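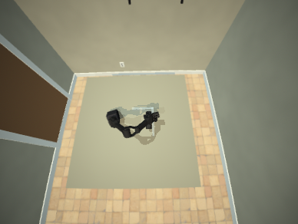 Rug sizing for a small square room, going round in circles

Home Furnishing Chat > Floors and Rugs
16 replies

pebbledash_kev
Posted 26 September 2022

Right, I need some outside opinions because the two of us in this house have stopped listening to each other. We've got a small boxy back room, no alcoves, no chimney breast, one door, and we're trying to decide on a rug. I want a big one in a pale greeny grey that nearly fills the floor. My other half wants a smaller one with a pattern, and a good wide border of floorboard showing all round.

I've had the Hosen catalogue on the kitchen table since May and it's falling apart. They do a plain wool one in sage that I keep going back to. The room will be for reading mostly, plus a sofa bed for when the in-laws come over. Boards are old pine, sanded by me (badly) and oiled.

So, big and plain or small and busy? And has anyone had a pale rug for more than a year without crying?

mrs_tiggywink
Big and plain, every time. A little rug in a little room looks like a bath mat that's wandered off. We did our box room with one that stops just short of the skirting and people come in and say ooh, it's bigger than I thought. It isn't, it's tiny, you can hardly open the wardrobe!

grout_expectations
Disagree with the above, sorry. If you've gone to the trouble of sanding pine boards, why would you cover them all up? I spent a whole bank holiday on my knees with a hired sander and I want every visitor to see at least a foot of it on each side. Go smaller, keep the boards, spend what you save on a decent underlay.

pebbledash_kev
You haven't seen my sanding. There's a dip by the door you could keep goldfish in.

grout_expectations
Ha, fair enough. Cover it.

lino_and_let_lino
What colour are the walls? Pale sage is lovely with a warm white but it goes a funny hospital colour next to anything bluish. I bought a Zorkia one in "Meadow Mist" a few years back and in the shop it was soft and green, got it home and under our bulbs it was the colour of old toothpaste. Sent it back and had to pay the return courier, which still annoys me.

Ask for a swatch and leave it on the floor for a week. Look at it at breakfast and look at it with the lamps on.

pebbledash_kev
Walls are a creamy sort of white. Good shout on the swatch, I'll ring Hosen tomorrow and see if they post them.

tufted_duck
On the pale rug question, we have a dog, a toddler and a pale rug, and I wouldn't say crying exactly, more a low moan. Wool is far better than people think though. Most things sit on top for a bit if you get there quickly with a dry cloth. Blot, don't rub! Then cold water, then blot again. The only thing that's properly beaten us is turmeric. There is a yellow thumbprint on ours that will outlive me.

mrs_tiggywink
Turmeric, yes. And beetroot. My sister's got a cream one and she's banned beetroot from the entire downstairs.

saggy_sofa
Can I put in a word for flatweave? Everyone goes straight to thick pile because it feels nice in the shop with your shoes off, but with a sofa bed you'll be dragging the thing out and the feet will catch and ruck it up. I had a deep pile Tamiru under mine and it ended up with four bald dents in it. Flatweave, you just slide the bed out and in again. Easier to hoover as well.

tufted_duck
Flatweave slides all over the place though, and on oiled boards it'll be like an ice rink. My mum went over on one and was in a sling for weeks.

saggy_sofa
Hence underlay. I'm not suggesting anybody puts it straight down on the boards.

tufted_duck
Plenty of people do, is all I'm saying.

grout_expectations
While we're on underlay, please don't get the cheap sticky mesh stuff. It left a waffle pattern on my floor that I had to sand out. Felt with a natural rubber backing. Cut it a couple of inches shorter than the rug on every side or you get a little ridge and the edges never lie flat.

lino_and_let_lino
Agree with grout there (write it down, it won't happen again).

zatholm_road_paul
Different view. Don't buy a rug at all, buy a remnant of carpet and get it whipped round the edges. There's a carpet place on Zatholm Road near me that does it while you wait, more or less, and you can have any size you fancy. Ours is an 80/20 wool twist and cost a fraction of what the catalogues ask. For a square room it's perfect, because shop rugs are nearly all long and thin and you end up with a stripe of bare floor on two sides.

pebbledash_kev
Now that I hadn't thought of. The room is nearly square and that's been half the argument, every size in the catalogue is wrong one way or the other. Does the whipped edge hold up?

zatholm_road_paul
Ours has been down through two house moves and one puppy. One corner's a bit frayed, that's the puppy. Ask them for binding tape if you'd like it neater, though I think whipping looks less like an office.

mrs_tiggywink
I'm going to be the snob and say you can always tell. Cut carpet looks like cut carpet. A proper rug drapes.

zatholm_road_paul
Nobody has ever knelt down in my back room and checked the drape.

mrs_tiggywink
I would!

saggy_sofa
She would, you know.

lino_and_let_lino
One cheap thing to try before you spend anything. Get some masking tape and mark out both sizes on the boards, the big one and the small one, and live with it for a few days. Put the chair and the lamp where they're going to go. We did that and changed our minds completely, went up a size and turned it the other way round. Don't leave the tape down longer than that on an oiled floor though, it can lift the finish.

pebbledash_kev
Tape went down last night. I did the big one first and then the small one inside it, and I hate to say it but the small one does look like a bath mat. Even my other half went quiet. We're now arguing about the pattern instead. Swatches are ordered from Hosen and I'm going to go and look at remnants on Saturday, so will report back.

tufted_duck
Take a jar of turmeric with you.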